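Progress report, December 2025
To: Jummai Bashir, Parnell Fund
From: Malou Lund, Ususari Reading Circle

Hi Jummai,

I promised you something shorter than last time, so I'll try! The short version is that the translated fiction shelf is up and running, the reading circle is bigger than I planned for, and I've spent a little less than I said I would on everything except postage.

## The shelf

We now have 433 books on the translated fiction list, all of them cataloged by the country the author comes from. I went back and forth on that one. A few of our writers were born in one country, grew up in a second and write in the language of a third, and my first system (one sticker per book, very tidy) fell apart in an afternoon. So now a book can sit under two countries in the catalog but only has one home on the shelf, and the home is wherever the author says they're from, if they've ever said. Readers seem fine with it. I got one long email about a poet, and it was a good email.

The gaps are still where you'd guess. We're strong on Japan, France, Argentina and Korea, and thin on Central Asia and most of the Pacific. I've ordered 20 more titles to fix some of that, mostly short novels and story collections, and a good half of them are from presses so small that the owner answers the phone.

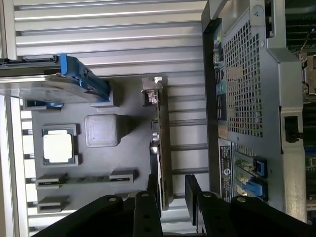

## The reading circle

We met 4 times this fall, always in the back room at Dralberg. We read a Georgian family saga, a Chilean crime novel, a very slim book of Finnish stories and a Senegalese classic that I'd been pushing for since spring. The saga was too long. I knew it was too long when I picked it, and I picked it anyway because I love it, and half the group told me so at the November meeting with their bookmarks still stuck in the first third. Lesson learned – anything over 400 pages gets two months from now on.

The Finnish stories were the surprise hit. People had opinions about every single one, including the one that's barely a page, and we ran well past closing time. Two members have since gone off and read everything else by her in English, and they're now asking me when more is coming (I wish I knew).

I also tried pairing each book with an interview or essay by its translator, as you suggested. It worked beautifully for the crime novel. The translator had written a whole piece about swear words, and that was our best half hour of the season. For the Georgian book I couldn't find anything at all, so I made do with a map and a family tree I drew myself. The family tree has an error in the third generation. Sorry, everyone.

## What fell behind

The printed reading guide is late. I'd told you it would be done by now, and I have 6 of the country sections written and a pile of notes for the rest. My problem is that I keep rereading the books when I'm only supposed to be writing a paragraph on them – lovely for me, slow for the guide. I've decided to cut each entry down to four or five sentences and drop the author bios, which people can look up anyway.

Postage on the loan-by-mail books went over. Hardcovers are heavy! I'm switching to paperbacks for anything that gets mailed, and the savings on the venue cover the difference, so I'm not asking for more. 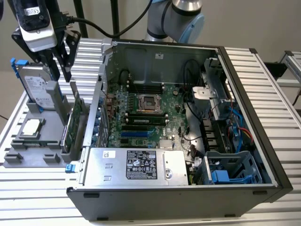

## Coming up

- Finish the guide and send you a draft before it goes to print
- Get the new titles onto the shelf and into the catalog
- Start the next round of meetings with a short Uzbek novel, under 200 pages, I checked
- Set up a suggestion form so I stop losing the slips of paper people hand me

Could you let me know if you want the full spending sheet with this or at the end of the grant year? Either is easy for me. And if you've got a favorite from anywhere in the Pacific, please send it my way.

Warmly,
Malou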